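Technology > Robotics > Standards and Safety

Group publishes plain-English code for testing household robot arms

Last updated: August, 9.40am

A new code of practice for people who test small robot arms on household jobs has been published by Sovley, a membership group for robotics workshops and college labs. It runs to 18 pages and sets out how a picking task should be laid out, repeated and written up.

The code is voluntary. Sovley says it was drafted after members complained that success rates quoted by different labs could not be compared. One workshop might count a dropped object as a failure, while another would let the arm try again and record a pass.

Under the new rules, any published success rate must come from at least 100 attempts at the same task. Failed attempts have to be kept with the rest, and any attempt where a person steps in must be marked as such.

"Most of it is housekeeping," said Yara Hamdan, who edited the document. "If you stopped the arm, write down that you stopped it. If you moved the object between attempts, say where you put it."

The section on layout deals with how test objects are set out before the arm moves. Labs are asked to record the surface, the starting position of the object and anything standing close to it, such as a box or tray that the fingers might catch.
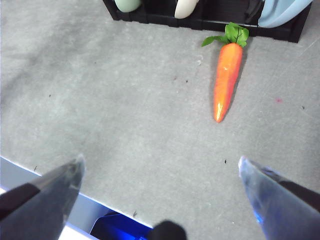
A toy carrot on grey carpet, close to a black crate, with the gripper fingers open.

Play food is among the objects the code allows for early tests. It keeps its shape from one attempt to the next and can be wiped down, which fresh vegetables don't allow for long. Labs that use it must say so in their results and may not describe the task as food handling.

There is also a rule on worn or dirty equipment. Surfaces should be looked over at the start of each session and the gripper fingers checked for damage. The draft asked for a check after every attempt, but this was dropped when smaller members said it would slow them down too much.

Arlo Marchetti, who runs the test bench at Trudano, said the firm had been working to the draft for 6 months.

"It added time at first, mostly in the paperwork," he said. "We did go back over some older results and found we couldn't say how they'd been scored. Those have come off our website."

A further section covers the point at which an object counts as picked up. Testers must choose a definition before they begin and keep to it. For tasks that end with an object being put into a container, the grasp and the placing are to be scored separately, so that a good grip followed by a bad drop is not hidden in a single figure.
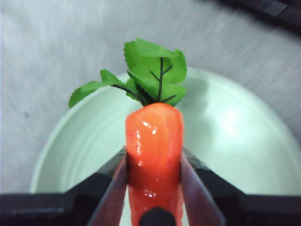
What happens next

Sovley will take comments on the code until the end of the year and expects to issue a second edition after that. Roughly 1,000 copies of the draft were downloaded during the first consultation.

Sunita Yazzie, who teaches robotics at the Vieira training centre, said she would use it with first-year students but wanted more on camera placement. "There's half a page on it and my students get that wrong more than anything else," she said.

The code does not cover arms working near members of the public, or machines sold for use in the home. Both are left to existing safety rules.

Comments (3)

Mortimer Brannigan
Good to see failed attempts dealt with. Does the 100 include warm-up runs? The summary doesn't say and we always do a few.

Bijan Yazdani
Mortimer, page 7 of the draft said warm-ups are left out if you declare them beforehand. I haven't checked the final version.

jeden_bench
Voluntary means the labs that need it won't read it. Scoring grasp and placing separately is overdue though.

Tags: robot arms, testing, codes of practice, grippers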